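4. Folding and Storing the Cover

The Lestora cover comes off for washing and for storage. Fold it the way described in this section and it will fit back in its bag. You need a clear, flat surface at least as long as one side of the cover.

Before you start

Check that the cover is fully dry. If it was washed, leave it on a line or rack overnight. Do not use a tumble dryer.

CAUTION: Do not iron the brushed side. Heat flattens the surface and leaves shiny marks that cannot be removed.

4.1 Laying out the cover

1. Remove the four corner clips and put them in the clip pouch.
2. Place the cover on the surface with the brushed side up and the care label at the far left corner.
3. Pull each corner outward until the edges are straight.
4. Go over the cover with a lint roller or a damp cloth. A few specks are normal with the gray covers and do not affect use.

Note: The Arville size (part 1412) is wider than most tables. Lay it out on a clean floor, or fold it once lengthwise before you put it down.

4.2 Smoothing

1. Start at the middle and push the fabric toward the edges with flat hands. Do not drag it by one corner, as this pulls the weave out of line.
2. Look for long diagonal creases. Lift the nearest edge, let the fabric settle, and lay it down again.
3. Work on places where two wrinkles meet last. Press lightly with your palm for about 28 seconds.
4. Shallow creases may stay in the fabric. You can go on to folding as long as the edge itself is straight. 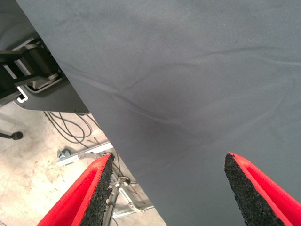 4.3 Folding

1. Take the straight edge at two points, a hand's width apart, and bring it over to the opposite edge.
2. Fold in half again in the same direction.
3. Turn the cover and fold it in thirds. The finished bundle should be no more than 21 inches long.
4. Slide it into the storage bag, folded edge first, and close the flap.

Store the bag flat in a dry place. Do not stack anything heavy on it.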